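Materials and Finishes, Unit 5: Surface Gloss and Reflection
Handout to go with the lecture by Chrysanthi Vasilakis

Read sections 1 to 3 before the Saturday practical. 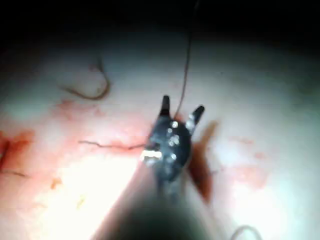 1. Two kinds of reflection

Light that meets an opaque surface is partly absorbed and partly sent back. The part sent back is divided into specular reflection, which leaves at an angle equal to the angle of arrival, and diffuse reflection, which leaves in many directions. Most real surfaces show both. A matt wall paint is almost wholly diffuse. A polished black tile is almost wholly specular, and its highlights stand out because there is little diffuse light to compete with them.

All angles in this unit are measured from the normal, that is, the line at right angles to the surface. Students who measure from the surface itself will get the wrong answer for every angle except 45 degrees.

2. Roughness

A surface behaves as smooth when its height variations are small compared with the wavelength of the light. Visible light starts at around 400 nm, so fine sanding marks are easily large enough to scatter it. Roughness matters less at grazing angles: a sheet of plain paper held nearly edge-on to a lamp shows a faint sheen.

Curvature is a separate matter. A smooth curved surface gives a small, bright highlight; roughening it makes the highlight wider and dimmer. The total reflected light may hardly change.

3. Gloss readings

A gloss meter compares the specular reflection of a sample with that of a polished black glass standard. The usual geometry is 60 degrees. Use 20 degrees for high gloss and 85 degrees for low gloss. Readings taken at different angles cannot be compared directly - always write the angle beside the value.

Worked case: panel A reads 37 at 60 degrees and panel B reads 30 at 60 degrees. Panel A is the glossier. Nothing follows about colour or lightness.

4. For the practical

Wipe the standard with a lens cloth before calibrating. Take five readings per panel, turning the panel between readings, and record the mean and the range. Hand sheets to Tharun Bhat.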